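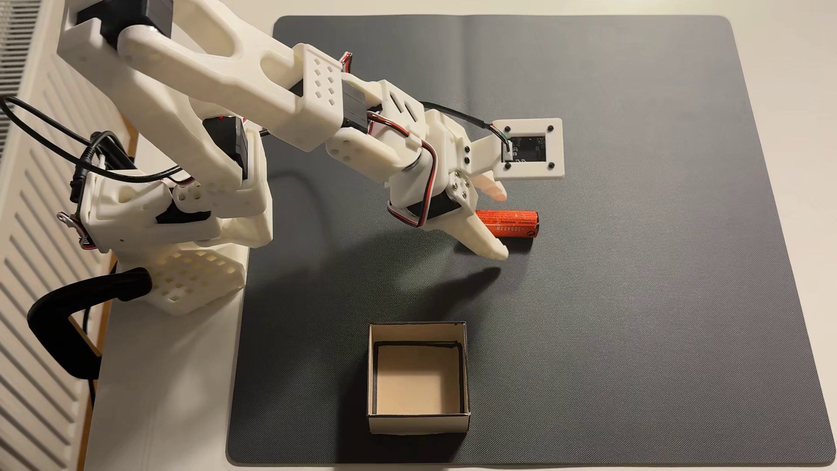
Wai-kit Choi told me to skip the tutorial, play the first two provinces badly, and then start over once I knew what a supply wagon was for. I skipped it. I played very badly. I lost my capital to a bunch of river pirates on turn nine and had to go make a sandwich and think about my life.

So, Lennox: Crown of Reeds. It's a turn-based strategy game from Clasa, who did the first Lennox back in 2015, and I've been waiting for a proper follow-up ever since (the mobile thing doesn't count, please don't write in). You pick a noble house, you get a muddy corner of a map called Liltdale, and you try to still own it by the time winter comes. There are four houses. I went with Nekomell, mostly for the banner, and then found out they start with no cavalry at all. Great.

The map is the best part by a mile. Liltdale is split into small provinces with rivers running all through it, and the rivers flood! In spring half your roads go under and your wagons have to take the long way, so an attack that looked easy in the fall turns into a miserable crawl with hungry spearmen. I love it. I've had whole evenings where I didn't fight a single battle and just shuffled grain from one barn to another, watching the water level and feeling like a genius.

Battles are on a hex grid and they're fine. Pretty good, even, once you have archers. Each unit gets a move and an action, wounded units hit softer, and your commander can shout one order per fight. The trouble is the auto-resolve button, which I swear hates me. I sent 1115 soldiers against a garrison of 504, clicked auto because it was past eleven at night and I wanted to go to bed, and lost. Lost! I reloaded and played it out by hand and it was over in four rounds. So either the math behind it is broken or it counts walls in some way the game never explains. I've looked all through the in-game guide and there's nothing on it.

Diplomacy is thin. You can offer a truce, ask for a truce, or marry somebody off, and the computer lords say the same three lines about it every time. By my second campaign I was clicking past all of that. The spies are more fun. You hire one at a tavern, send him off to a rival town, and a few turns later you get a little letter back, and sometimes the letter is wrong, and you don't find out until you've marched an army to the wrong bridge.

It ran smoothly on my five-year-old desktop with everything on medium. Loading a save late in the campaign takes forever, though, and I had 2 crashes to desktop, both when I was zooming out during a flood. Autosave caught it each time and I only lost a turn. The text is small too. There's a slider for it in the options, down at the bottom under sound for some reason, so go find that first.

Music's lovely, lots of fiddle and some kind of low drum. The voice acting is hammy in a way I enjoyed and my wife did not.

If you liked the first one you'll get along with this. If you mostly want big battles I'd wait for a patch and see what they do with auto-resolve. I'm going back in as Nekomell on hard, and this time I'm building the boats early.

Filed under: PC Reviews, Turn-Based, Swords & Castles

3 comments

Chih-ming Tse
Auto-resolve ignores your commander completely, I'm pretty sure. Try it with him in the army and then without, I got the same losses both ways.

mudlark
Do the floods ever get turned off on easy? My kid wants to play and I can see the tears coming already.

Wai-kit Choi
Nine turns is longer than I lasted the first time. Build the boats.

Contact us | Copyright, all reviews belong to their authors | Back to top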